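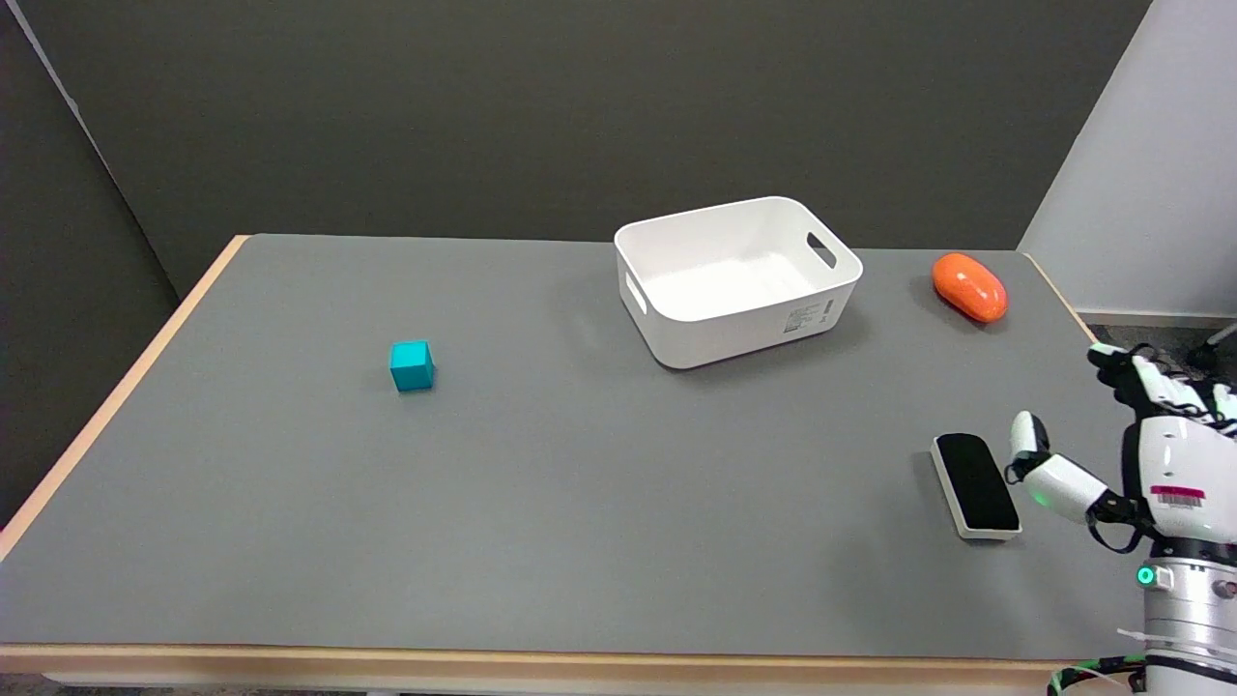 Why is it always colder at the bottom of the stairs than at the top, asked Rehema Shirima, and does the cold come in from outside or does the warm go out? It's a lovely question, Rehema, and people have been puzzling over it for a very long time, so pull up a cushion and let's have a good think about it together.

To begin with, you need to know that everything is made of tiny bits called particles. The air is made of them, and so are your socks, your nose and your breakfast. They are far too small to see, and they never, ever keep still. When something is warm, its particles are jiggling about quickly. When it cools down they jiggle more slowly. So when we say the kitchen is warm, what we mean (if we are being very proper about it) is that the particles in the kitchen are having a busy time of it!

Now, warm air spreads itself out. The particles bump each other further apart, which makes a bucketful of warm air a tiny bit lighter than a bucketful of cold air. The cold, heavy air slides underneath and pushes the warm air up. That is how a hot air balloon gets off the ground, and it is also why your stairs feel chilly at the bottom and cosy at the top.

As for the second part of the question, both things happen. Heat always travels from the warmer place to the cooler one, and it will go through a wall or a window if it has to, slowly and without any fuss. But air can sneak in and out as well, under doors and through letterboxes, and that sneaky air is what we call a draught. 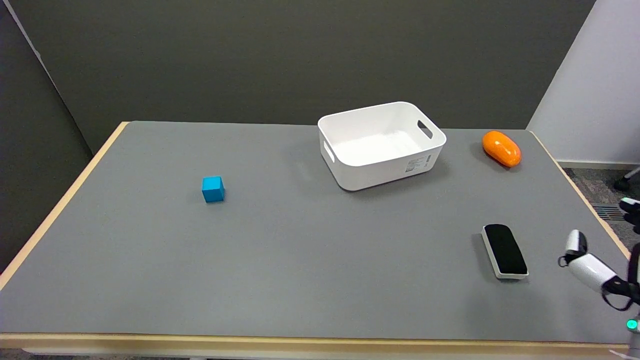 Draughts are great fun to hunt for. Cut a strip of tissue paper as long as your hand, hold it by one end near the gap under a door, and wait. If it flutters, you have found one. Try the window frames too, and the keyhole if your door has one. A windy evening in February is the very best time, though any breezy day will do.

You might like to borrow a thermometer and find out how different the top and bottom of a room can be. In my own hall, early one morning, it was 12 degrees down by the skirting board and 14 degrees up near the ceiling. (I had to ask my tall neighbour to do the ceiling.) Leave the thermometer alone for a good few minutes before you read it, and try not to breathe on it.

People have thought of all sorts of ways to stop draughts. My granny made a long stuffed snake out of old tights and laid it along the bottom of the back door, and his name was Kutimeo. Thick curtains help, and so do rugs on bare floorboards. If you make a snake of your own, ask a grown-up for some old tights and stuff them with rags until they are nice and fat.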